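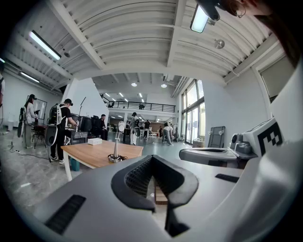

Punarden introduces Bandara, a sound speed profiler for small survey boats

VIRNHOLM, 17 April 2024 – Punarden, a maker of underwater measuring instruments, presents today the Bandara, a sound speed profiler which is made for inshore survey work from small boats. The instrument can be ordered from now, and the first deliveries are planned for June.

Every echo sounder measures time, and the depth is calculated from this time with the speed of sound in the water. The speed depends on temperature, salinity and pressure, and near the coast it can change a lot in one working day. A river brings fresh water on top of the salt water, the sun warms the upper layer, the tide turns, and a profile which was taken in the morning does not fit any more after lunch. With a multibeam system the error is largest in the outer beams, where the sound travels at a low angle through the layers. The surveyor sees it as a bottom that bends up or down at both sides of the track.

The remedy is known to all surveyors: take more profiles. On a large ship this is done with a winch or with a moving vessel system. On a small open boat there is often no space for a winch, and the profiler is lowered by hand. Many customers told us that they take fewer profiles than they want because the instrument is heavy, the line becomes tangled, and the data must be copied by cable with wet hands.

The Bandara was developed with these customers. It weighs 2 kilograms in air, with the battery, and it is lowered on a thin line from a hand reel which is included in the delivery. The reel has a simple brake and can be fixed on a rail or held in the lap. The line is long enough for harbors, estuaries, lakes and most coastal work, and the working depth of the instrument is 40 meters. For deeper water Punarden continues to offer its other profilers, and these are not replaced by the new model.

Sound speed is measured directly, with a short acoustic path between a transducer and a reflector. Pressure and temperature are measured at the same moment. The sensors are placed at the lower end of the body, so that they meet undisturbed water on the way down. Only the down cast is used for the profile by default, but the up cast is also stored and the user can compare both.

When the instrument comes back on deck, it recognizes that it is out of the water and sends the profile by radio to the computer on board. No button has to be pressed. The profile is written in the common text formats, and the operator can load it in the acquisition software which is already in use. If the radio connection is not available, the profile stays in the memory and is sent the next time. A cable is also in the case, for those who prefer it.

"We did not want to make the smallest profiler or the fastest one," said Apolinar Arriaga, product manager at Punarden. "We wanted one which the crew takes in the hand without a discussion. If the surveyor has to stop the line and ask for help each time, he will take two profiles in the day and hope for the best. I worked on boats before I came to this company and I did the same."

The new profiler was tested during the winter and the early spring together with Dilov, a survey contractor which works mainly in ports and river mouths. Dilov used two instruments from the pre-series on its launches for the regular dredging surveys, next to the profilers it already owned. The crews reported the differences between both instruments, and also the practical matters – how the reel works with gloves, where the instrument is put between two casts, how the status light looks in strong sun. Some parts were changed after these reports. The lifting eye is now larger, the light can be seen from all sides, and the protection cage has fewer corners where weed can stay.

The battery can be charged in the closed housing and gives about 8 hours of continuous measuring. As the instrument sleeps between the casts, a normal survey day uses only a part of this. Charging is done with the supplied cradle, from a wall socket or from the boat supply. The battery can be replaced by the user, but Punarden recommends to have this done at the yearly calibration, when the seals are also changed and the housing is pressure tested.

Each Bandara is delivered with a calibration certificate for all three sensors. The calibration is made in the water bath of Punarden in Virnholm. For customers who can not be without a profiler during the calibration time, a loan instrument can be reserved. This must be asked for in advance, especially before the summer season, when the number of loan instruments is limited.

The software for the computer on board has been kept simple. It shows the last profile together with the earlier ones of the same day, and it gives a warning when the sound speed at the transducer, if such a value is available from the sounder, is too far away from the last profile. The limit for this warning is set by the user. The position and time of each cast are taken from the navigation receiver of the boat and stored in the file header, so the office can later see which profile belongs to which survey line.

Owners of older Punarden profilers can read their files with the same software. The update is free of charge and can be requested from the support department. The older cables do not fit to the new instrument.

Availability

The Bandara is sold directly by Punarden and by its dealers. The delivery includes the instrument, the hand reel with line, the charging cradle, the data cable, a set of spare seals and a carrying case. A mounting plate for the reel and a longer line are available as accessories. Prices are given on request. The warranty is 2 years from the date of delivery.

Demonstrations on the water can be arranged in Virnholm by appointment. Visitors are welcome to bring their own profiler for comparison.

About Punarden

Punarden develops and builds instruments for hydrographic survey, water level measurement and dredging support. Development, assembly, calibration and service are located in Virnholm. The customers are survey companies, port authorities, dredging contractors and research institutes.

Press contact

Apolinar Arriaga
Product Manager
Punarden, Virnholm

Technical drawings and the data sheet of the Bandara can be requested from the press contact. Reprint of this text is free of charge, a copy is kindly requested.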